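Kerner has begun collecting household sorting demonstrations for its Grollirari training set, using paired hand-held grippers in place of remote-controlled arms. An operator holds the tools and moves small items between a bedspread and an open box. Fingertip motion and wrist video are logged together.
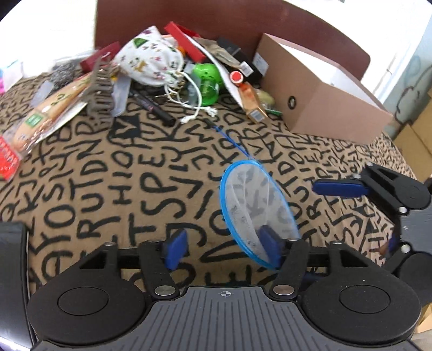

The first release will hold 3513 demonstrations, 1087 of them two-handed. Thin-rimmed and soft objects, including nets and drawstring pouches, are weighted heavily. Drernon, which handles the data processing, discards any run in which tracking drops for more than 200 milliseconds.

Operators work in furnished bedrooms with no fixed layout. Each session lasts roughly 80 minutes, and the items are mixed again between runs.
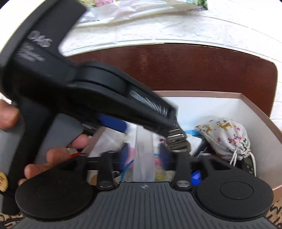 Photo: Kerner

Marchand will train the baseline policy and test it on a two-arm bench system fitted with the same fingertips. Remote-control data from an earlier Kerner project will be used for comparison. The release is planned for June.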